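Povby Visitor Guide
Section 2: Setting up a self-guided night walk in Stumositz

Read this section before loading the route onto a handset. The walk starts at Plinar Gate and ends at the Pan, the paved square above the river.

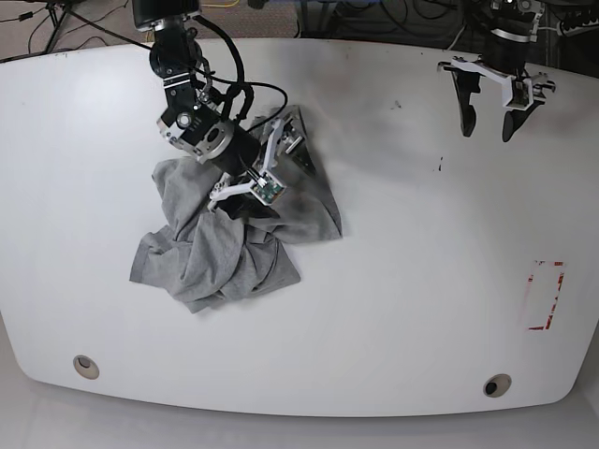
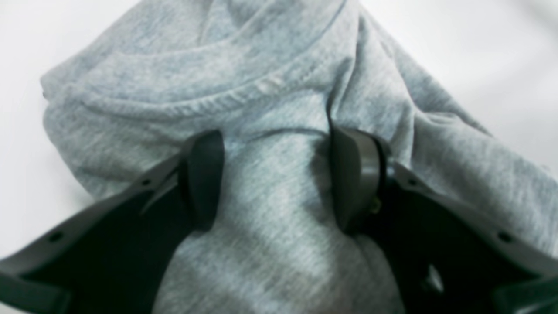
STUMOSITZ, January

2.1 Before you start

The route is made up of 11 stops. Audio for each stop is stored on the handset and plays without a network signal. Map tiles are not stored and must be downloaded in advance.

1. Charge the handset to 100 percent.
2. Open Povby and select Walks, then Stumositz, then After Dark.
3. Tap Save map. Wait until the bar at the foot of the screen turns green.
4. Set the language. The language cannot be changed once the walk has begun.
5. Set Playback to Manual if two or more people are sharing one handset.

Note: The saved map expires at the end of the month. Repeat step 3 if the word Expired appears beside the title.

2.2 Starting the walk

1. Stand under the clock at Plinar Gate, on the side facing the tram stop.
2. Tap Start. The first recording begins when the handset finds its position.
3. Follow the blue line to Stop 2, the old fish hall. The stalls close at 6 p.m., but the arcade stays open.
4. At each stop, wait for the tone before moving on. In Manual mode, tap Next.

If the position marker does not appear, move clear of the arch and tap Retry. If it still does not appear, choose the stop by number from the list.

CAUTION: The steps between Stops 6 and 7 are steep and unlit. In frost, take the Step-free option, which adds roughly 1,000 feet to the walk and rejoins the line at Stop 8. Stop 7 can be played from the list.

CAUTION: Trams run in both directions along the river street. Remove headphones before crossing.

2.3 Pausing and ending

Tap Pause to stop for food or drink. The walk is held until 4 a.m. and then resets to Stop 1. Most of the bars on the route are between Stops 8 and 10, and several take cash only.

To end early, press and hold End until the map closes. The walk closes by itself when the last recording finishes at the Pan.

Note: The night bus back to Plinar Gate leaves from the lower side of the square. Tickets are not sold on board. Buy one from the machine beside the shelter.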